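# The small-parts shelf, October 2021

Hello again! A short gallery this time, as I've spent most of my evenings on one shelf — the one where all the fiddly bits live. I'd been keeping everything in old biscuit tins from Zesstead, and finding a washer meant tipping the whole lot out on the kitchen table and picking through it with a teaspoon (don't ask about the time the cat got in).

So in January I gave up on tins and bought clear plastic from Skarnudov, a bit at a time. I can't say enough good things about being able to see what you've got without taking a lid off. The dividers were the extra I nearly didn't pay for, and now I'd be lost without them.

A few notes if you fancy doing the same. Heavy things go in drawers, light things go in boxes. Don't fill anything to the top or you'll never get your fingers in. And leave the labels until last — I wrote 89 of them before I'd settled where anything lived, and most went straight in the bin.

I still haven't sorted the screws. There's a Drotalard tub of them under the stairs that says 1,000 on the side, and I've been pretending it isn't there.

On to the shelf, then. Clear ring-shaped bits in the divided box, big black hex nuts in the drawer unit, and the flowery wallpaper showing through the plastic, which cheers me up no end.

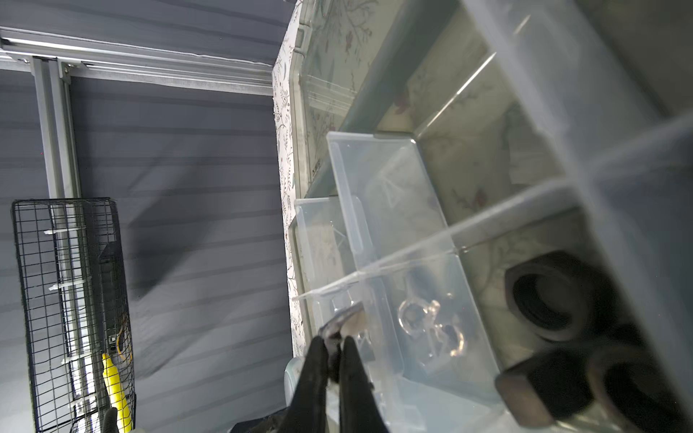
Norðdahl wrote in to say that dividers are fine until they start to slide, and that a dab of glue at each end keeps them put for years. I might try it on the older boxes first.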